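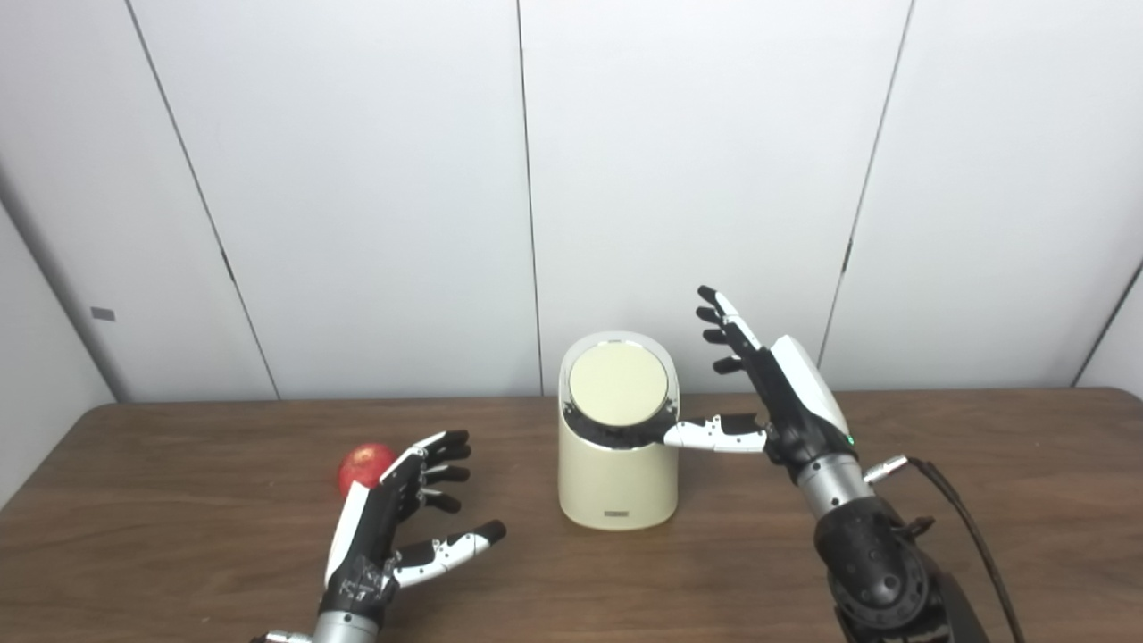

Hi all, and thanks for the patience while I dug into the contact gate in Grukari. Kam-wah's guess was close! The gate was reading fingertip load before the thumb controller had settled, so the planner kept dropping back to approach. With the right thumb tip up against the dark band under the lid, the gate should be reporting a touch, and that pose is now my favorite test for it (I'll push it to the Trostholm branch once I've cleaned up the names).

Kam-wah Fung wrote:
> The lid task falls back to approach over and over on my side.
> I raised the timeout to 2000 ms and it made no difference.
> Is the gate even looking at the thumb?

It is, only it was looking too early. I now hold the reading for 8 control ticks before the planner gets to see it. I also went back over the pre-contact pose, where the thumb stops just short of the side of the can, and there the gate ought to stay quiet. Please try both before you touch any gains. 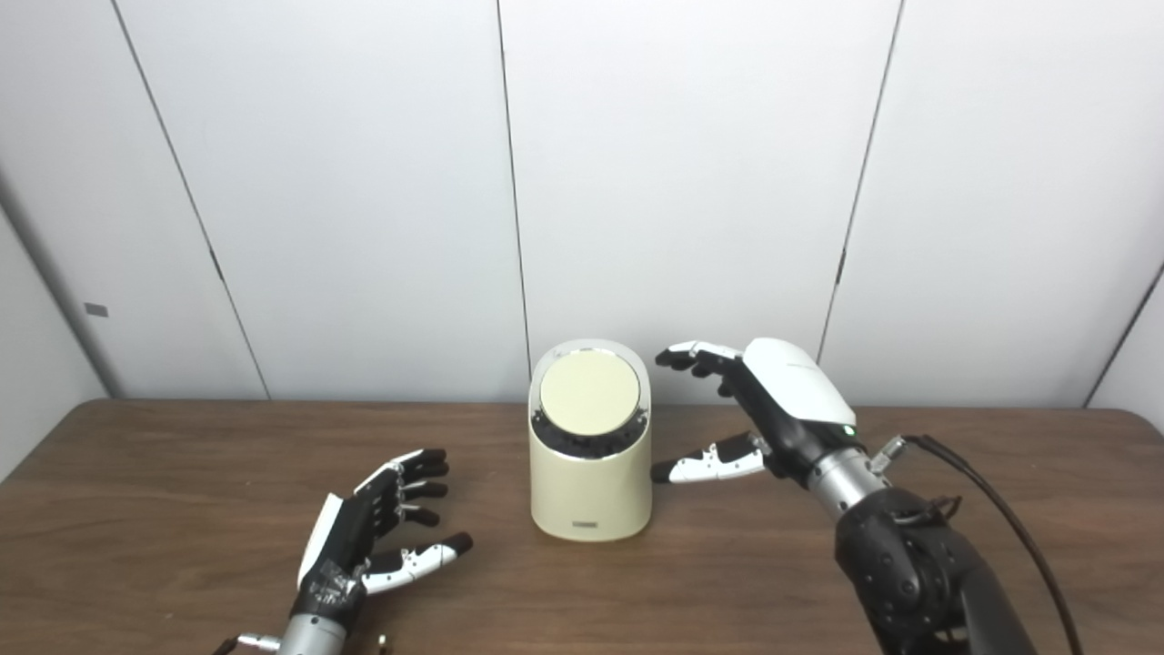

What changed in the Fadau config

settle_ticks is new, default 8. thumb_gate moved up a level, so old files will load with a warning. Perception now has separate lid labels for open and closed, and I'd love more eyes on the open one, dark bin mouth and all.

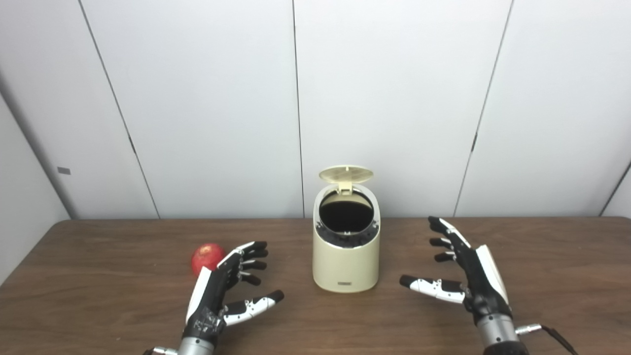
Do I need to rebuild the Fu bindings for this?
Only if you call the gate from Python. Everybody else can pull and restart the planner.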